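The Robot That Does the Washing Pile

Have you ever been told to fold your clothes and thought, can't somebody invent a machine for this? Well, I went to see some people who are trying!

In November I spent an afternoon at the Woketti open day in Estgate. Woketti is a workshop where they teach robots to do jobs around the house, and once a year they open the doors and let anybody come in and ask nosy questions. I had plenty of those.

My guide was Anas Karam, who builds the robots' hands. He took me straight over to Dai. Dai is a robot with two arms, and on the end of each arm is a gripper, a bit like a finger and thumb. Hold up your own finger and thumb and pinch them together. Now try folding a jumper with only those, one pair on each hand. Go on, I'll wait. Tricky, isn't it?

"A box is easy," Anas told me. "A box is the same shape every time you pick it up. Drop a shirt 42 times and you get 42 different shirts."

I hadn't thought of it like that, but he's right. Clothes flop. They bunch up, the sleeves hide underneath, and the front looks a lot like the back. When you look at a crumpled top, your brain works out where the sleeves are before you've even noticed you're doing it. A robot has to learn that bit by bit.

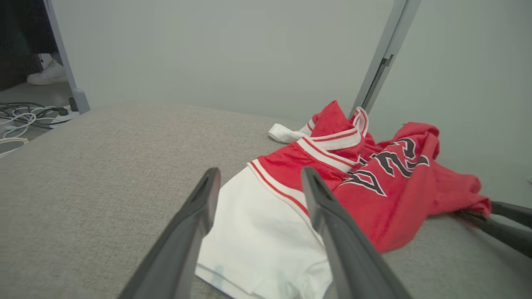 One gripper has hold of the end of the red part, and the other is open over the white part.

See the big letters on the red cloth? You and I can tell straight away that they're tilted, and that the folds are hiding bits of them. To a robot that hasn't had much practice, a fold and a letter and a stripe can all be rather confusing. Is that line the edge of the clothes, or just a pattern? It has to decide before it grabs.

So how does it learn? By practising, same as you did with your shoelaces! Ingegerd Sjögren looks after the practice sessions, and she keeps a tally on the wall. When I visited, Dai had done 1,008 practice goes. Lots of them were rubbish, she said (her word!), but the rubbish ones are useful too, as the team can look back and work out where the grippers should have gone.

The computer program that does the learning is called Plirnico. I asked what the name means and got three different answers from three different people, so I can't help you there.

Then came questions from the visitors. A girl near the front asked if Dai could do socks. "Ask me next year," said Ingegerd.

Somebody else wanted to know if it ever gets bored. It doesn't. It hasn't got feelings, so it can't mind doing the same thing over and over, which makes it much better suited to laundry than I am.

Want to try being a robot at home? Put on a pair of oven gloves, ask someone to drop a T-shirt on the table in a heap, and see how long it takes you to fold it. My best time was 73 seconds, and one sleeve was still inside out.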